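Workshop tips: trying out gripper fingers on kitchen things

We have had two sets of soft fingers on the bench all week, the Enodis pair and the Kurner pair, and I've had a lovely time with both! Before you buy either, lay out a proper mix of household bits on a plain wooden table and let the arm have a go. 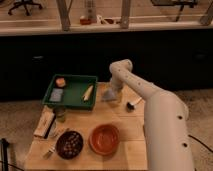
Posted by the Zustalside Workshop Page, Friday, May 11, 2018

Start with bowls. One full and one empty makes a good pair, and a tray with raised sides soon shows you whether the wrist can get down into a corner. Give each object 24 tries per set of fingers and write the results down as you go (I lost a whole morning's worth by trusting my memory).

Then try cloth, my favourite test. A small grey cloth laid flat is far harder than any block, so bring the fingers down slowly over the middle and close them only when they touch the table. The Kurner pair pinched up a fold much more often for me, though Enodis were gentler on soft things.
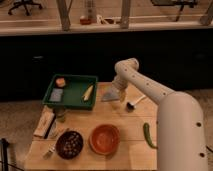 Setting up the controller

I run everything from a Bratu controller. Set the closing speed to 100 for blocks and drop it right down for forks and spoons, which like to skid. Wipe the fingertips between rounds, and save your settings under a new name each time you swap fingers!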